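Stop retuning the planner

2022-10-16

Going to be quick because I have a build running. Somebody on the Malamberg list asked again which planner settings to use for tabletop pick and place, and again the replies were all planner settings. Seeds, timeouts, smoothing passes. My opinion, and I've had it since January, is that most of us are tuning the wrong file.

We run Zomov for planning and Bavis for perception. Last month I went through 242 failed runs from our logs. Tedious. Had the replay tool open for most of a week. Planner genuinely couldn't find a path in 4 of them. Four! The rest were the planner doing exactly what it was told with a bad picture of the table. Cup pose stale, knife missing from the collision map, a bowl fitted as a box so half the reachable space was gone.

And what did we do for all of those, at the time? Bumped the planning timeout. It's in the commit history, over and over. I did a few of those commits myself so I'm not throwing stones.
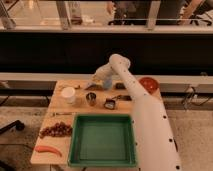

The trouble is the planner is the part with knobs. Perception fails quietly. It hands over a pose and a confidence number and everyone downstream treats it like gospel. Zomov fails loudly, red text, stack trace, so it gets the blame and the bug ticket. Thin stuff and shiny stuff are the worst for us. Metal especially. Depth drops out, the filter fills in the hole with tabletop, and now the planner beleives it can sweep straight through.

What I'd like to see, in rough order of how much I care:

Timestamps on every object in the planning scene, and a refusal to plan against anything older than 200 ms unless you've said out loud that it's ok.

A way to say "don't know" about a region. Not free, not occupied. Ishida sort of has this but the config is a nightmare and the docs stop halfway.

Replay tools that show the camera's view and the planner's view side by side. I wrote a bad one, 20 lines of glue plus a lot of swearing, and it found more bugs than any test we have.

Yes, planners can still be better. Cluttered shelves are a different story and if that's your job then ignore me. But for arms over tables, go look at what your planner thinks is on the table before you you touch another timeout.

Build's done. Failed, missing header.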